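The great sock sort

I finally did it. I dragged the whole mountain of unmatched socks out of the closet and onto the table, put the coffee on and told myself I wasn't getting up until every one of them had a partner or a verdict.

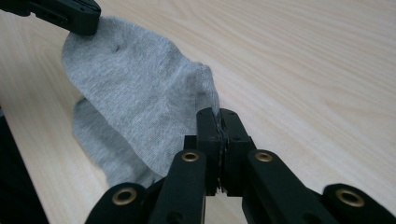

Gray ones are the worst, by the way. I must have bought gray cotton socks from every store between here and Farholm, and no two packs are the same gray! One is a bit heathered, one has a ribbed cuff, one was probably white back in college. I hold them up to the window, I stretch them out to compare the heels, and I still end up wearing a mismatched pair to the grocery store.

My system, if you can call it that, goes like this. Everything gets turned right side out first (yes, even the gross ones). Then I pull each sock out to full length and look it over for thin spots, mostly at the toe and heel. A little crease is fine — a hole I can poke a finger through is not. Good ones get laid flat, toes pointing the same way, and folded over once. I used to roll them into balls like my mom did, but it killed the elastic on my nice Berkiler hiking pair and I'm still mad about it.

Loners go in a shoebox until November. If the other half hasn't come out of hiding by then, they become dust rags, and a damp cotton sock over your hand is great on window blinds.

I got through all of it in 3 cups of coffee. Next up is the T-shirt drawer, which won't close anymore, so wish me luck.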